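Root vegetables at the Illwood market

From June the Illwood growers come back to the covered market in Tevwood, and this year they bring more root vegetables than before. There will be 21 stalls. The market opens at 8 in the morning and closes at 3 in the afternoon.

For many of us roots are winter food, for soup and for stew. But the young ones are very good in summer too. Small turnips can be eaten raw with salt, and radishes are nice when you cook them in butter for a few minutes, they lose the sharp taste. My neighbors did not believe me until they tried it!

Please remember that taro must always be cooked. Raw taro makes the mouth and the throat itch. Some people get itchy hands also from peeling it, so wear gloves if your skin is sensitive.

The bus number 12 from Rondomeck stops in front of the market hall. If you come by car, park behind the Oravec bakery and not on the church side, where the deliveries must pass. Bring your own bags, and also small coins, which the growers always need in the morning.

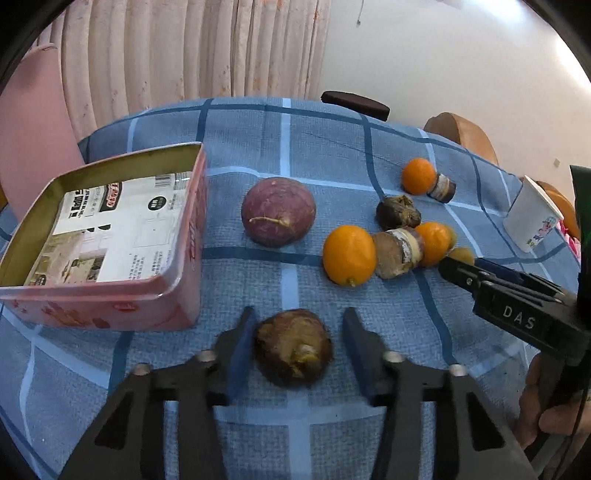 How should I keep radishes after I bring them home?

Cut off the leaves, wrap the roots in a damp cloth and put them in the bottom drawer of the refrigerator. The leaves keep only a day or two, so put them in a soup the same evening.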